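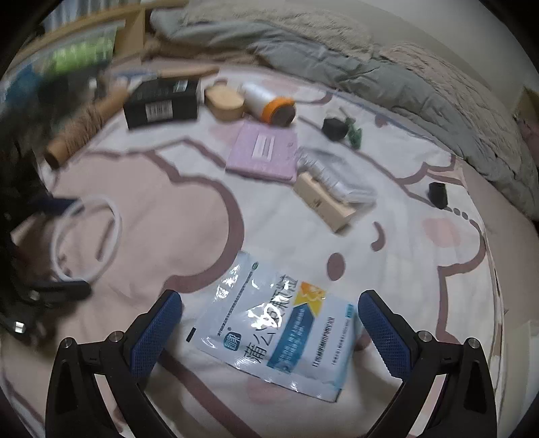

Household Handling Group, Rurnton office
Equipment planning meeting, minutes

Date: Jul 12, 2024
Chair: Unnur Grímsdóttir
Present: handling, data, purchasing, site lead for Toft (by phone, dropped off during item 4, came back for item 5)
Apologies: none recieved

1. Last minutes
Agreed. One fix: the cable order was Careck, not Drumau. UG to correct the copy on the shared drive.

2. Hand-held grippers, how many more
Long one. Data side wants enough to run two rooms at the same time. Right now if a unit goes down at Toft the whole day stops, and sending one over from Rurnton eats the next morning too. Purchasing asked if we could just buy spare linkages and keep the units we have. Handling said linkages are fine, it's the finger pads that wear. Pads go first, then screws work loose, then people start tightening things that should be left alone.
Two quotes in:
Drumau, 1694 per pair, pads fitted, one spare set of pads in the box.
Careck, cheaper on paper but pads, screws and mounts all sold separate, and the quote runs out before September.
UG wants both on the same basis before anyone compares. Purchasing to redo the Careck figure with pads and mounts in.
Agreed in principle: 3 pairs. Two for Toft, one stays at Rurnton as a float. Not to be ordered until the redone figure is round.

3. Pads and small parts
Asked for: a yearly line in the budget so we stop putting pads on the petty cash. Drumau sells a pad pack at 87. Handling thinks one pack per pair per quarter, data thinks less. No one has kept a record so it's a guess either way. Log sheet to go in each case from Monday, write down every pad change, date and which finger. Keep it to one line.
Screws: same size on all four joints, buy a bag, stop borrowing from the old units.
Question whether softer pads would do better on slippery packets and satin. Drumau will lend a sample set. Toft to try it on flat packets first, then fabric, then bottles lying down.

4. Item stock
Budget for household items was set when we were doing mostly boxes. Now it's much more mixed: soft things, shiny packets, small dark things, brocade. Handling says the embroidered piece is one of the more useful ones, wide at one end and narrow at the other so where you take hold of it matters.

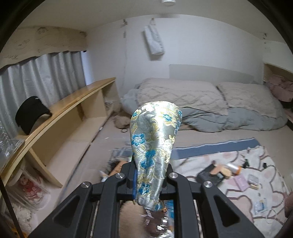
Brocade item in the gripper, cartoon mat and the rest of the items on the floor behind.

Data wants more of this kind and fewer plain cartons. Site lead says storage is the limit, no more shelf room unless something goes. UG: swap, don't add. Handling to send a list of what can be retired. Ceiling on the item budget to stay where it is through September, then look again.
Also asked for, clear bags and containers. See-through stuff is still thin in the set. Ok'd out of the existing line.
Small discussion on patterned mats and bedspreads. Data wants a couple more prints, plus one plain. Cheap, go ahead.

5. Room kit
Lighting. Glare on glossy packets wipes out part of the print. Options were a diffuser or moving the lamp. Diffuser is 59, moving the lamp is free. Move the lamp first. If still bad after two weeks purchasing can order the diffuser without coming back to this meeting.
Carry cases. Current ones don't close properly with the longer mounts on. Careck does a deeper one, price wanted. Not urgent but dont let it slide again.
Charging: Toft short of outlets. Site lead to get a price for a proper strip, wall mounted, no more daisy chains.

6. Fixed arm
Carried over again. UG's view is that we shouldn't put money toward an arm until the hand-held side is properly stocked, and that the arm needs its own room and its own line. Data disagrees, wants it in next year's plan at least as a placeholder. Left as: one page from data, cost, space, who looks after it. For the September meeting.

Actions
Purchasing: Careck quote on same basis as Drumau, case price
Handling: retire list, screw bag, log sheets into cases
Toft: pad sample trial, outlet strip price, move the lamp
Data: one page on the arm, pick mat prints
UG: fix last minutes, chase Drumau for lead time on the pairs

AOB
Labels on the black cases are peeling, please re-tape. Key to the Rurnton parts cupboard is back on its hook, leave it there.

Next meeting: September, day to be set once leave is in.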